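Two Arms, One Tabletop: The Grimometti Bench Kit Under Review

The kit ships in two cartons and takes most of an afternoon to put together.

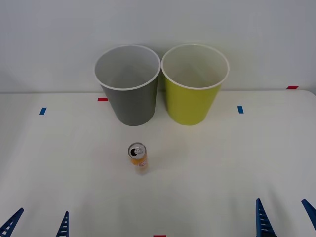

Most of that time goes into the base plates. Grimometti supplies a pair of clamps for each arm, and the clamps want a table edge with nothing behind it. Our table had a steel lip underneath, so we cut spacers from scrap and started over. The manual gives one page to mounting and eleven to software, which is the wrong balance for a first-time buyer.

Once bolted down, the hardware is good. Each arm has a two-finger gripper, and the fingers are dark blue with a ladder of small openings along their length. They are light, and they bend a little under load before the motor registers resistance. That flex matters with thin-walled goods. A stiff finger closing on an open drink can will dent it if the grip setting is a hair too high. These gave us more room for error. The cost is precision at the tip, where we measured up to 4 millimeters of play with the gripper fully open.

The basic package covers two arms, the controller, a power supply and a year of the planning software, which is licensed from Guerra. Cameras are extra. We used a fixed one looking across the table toward the wall, an arrangement the software accepts without complaint as long as the calibration is run again after any bump. Calibration takes 7 minutes. We got used to bumping things less.

For test objects we stayed with what a small lab or teaching shop would have on hand: tapered plastic cups in gray and yellow-green, and a slim orange beverage can. Colored tape on the tabletop, red and blue, gave us marks to return to between runs. Plain white surfaces make life easy for the vision module, and buyers should keep that in mind when reading anyone's results, including ours.

The hardest case was two cups side by side with their rims almost touching. The planner prefers to bring a finger down on each side of an object, and with a neighbor that close it has nowhere to put the second one. Version 2 of the software handles this by approaching from the open side and tilting the wrist. It is slow. The alternative is to pinch the cup wall at the rim, which has to be switched on by hand under a menu labeled Contact Options. We left it on for the rest of the review.

Over 292 logged runs, failures fell mostly into one group: the gripper closed before it was low enough and slid up the taper of the cup. Lowering the approach height in the settings file fixed nearly all of these. A default that suits straight-sided objects is an odd choice for a kit sold on general handling.

Two-arm work is the selling point, and it is also where the price starts to show. Handoffs from left to right were dependable at low speed. At full speed the arms waited on each other, sometimes for several seconds, while the planner checked for collisions. Guerra has a faster checker in its paid tier. We did not test it.

The power supply fan is loud enough to be a nuisance in a shared office. Cable routing along the forearm is neat, but the last clip before the wrist came loose twice and had to be taped.

At 2000 dollars a year for support after the first, the Grimometti kit costs more to keep than the single-arm Flunano, and the Flunano is easier to mount. For anyone who needs only one arm, that settles it. Labs that need two will find fewer options at this size, and the gripper fingers alone put this one ahead of the older Hemasham bench set. Replacement fingers are sold in pairs and snap on without tools.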